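The covered bridge at Shek, finally

06/02/2026

So I've been home from Shek for a bit now and I keep opening this page and closing it again, mostly from not knowing where to start. I'll start with the bus, then.

The bus from Prerndale is the slow one. There's a faster one that goes by the highway, but Hayley Whiteley (who I was travelling with, and who gets carsick on anything with a straight seat back) wanted the river road, and I'm glad she did. It stops at every village with a bench. You pay the driver in coins and he drops them in a biscuit tin, and if you've only got a note he looks at you with real disappointment. We got off at the lower stop, which is a mistake everyone makes. Stay on until the school! The lower stop leaves you at the bottom of a very long set of stone steps with your bags.
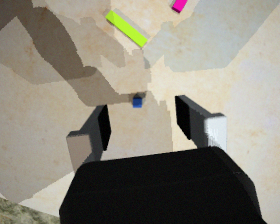 We'd booked two rooms at the Pinari, a guesthouse right behind the old grain store. It's run by Jui-lin Tam and her cousin, and it's plain and clean and smells of ginger in the mornings. Ask for a room at the back. The front ones look out at the bridge, but they also get the scooters from five o'clock on, and you'll be seeing plenty of the bridge anyway.

And the bridge! I'd seen so many pictures of it that I was ready to be let down a bit, but I wasn't. It's a timber one with a tiled roof the whole way over, and benches built in along both sides, and when you step in out of the sun it's suddenly dim and cool and you can hear the water coming up through the boards. People really use it. There were old men playing cards, a woman shelling beans into her lap, kids doing homework. Chia-hao Tsai, our guide for the morning, told us the present roof is 300 years old and that the stone piers go back much further, though the sign at the east end gives a different date and he got quite cross about the sign. I've no idea who's right. He also showed us the flood marks on the middle pier, which are well over my head.

Go early or go late. By mid-morning the coaches from Gravau turn up and it's shoulder to shoulder until lunch. We went back at dusk, when the lanterns along the inside were lit, and had one whole end of it to ourselves for ages (Hayley fell asleep sitting up).

The next day we did the ridge walk. It's signposted as four hours and took us six, but we stopped a lot, and I had the wrong socks. The top is 3,152 feet, according to the painted rock, and you can see the river bend right around the village with the bridge like a little grey staple holding the two halves together. Take more water than you think. There's one tea stall on the way up and it was shut.

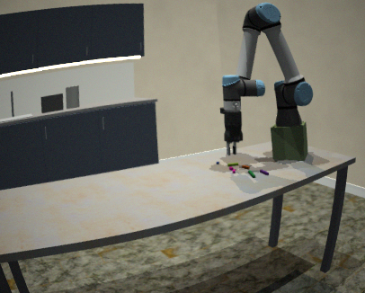
The robot arm over the long table.

Food, quickly, as Areti Lambrakis has already messaged me twice asking about it. The noodle place beside the post office was the best meal of the trip: hand-cut noodles, pickled greens, and a chilli oil that made my ears hot. The restaurant by the car park with the laminated menu was fine, but you're paying for the view. Buy the sesame cakes from the lady with the blue cart and don't try to save any for the bus, they go soft.

Would I go back? Yes, in a heartbeat, and I'd stay longer. Pei-shan Yang reckons May is the time for it, when the hillsides are in flower and the river's up but not too high, so I'm already looking at dates. If anyone knows whether the upper path to the second bridge has reopened, leave me a comment, I couldn't get a straight answer out of anybody at the ticket window.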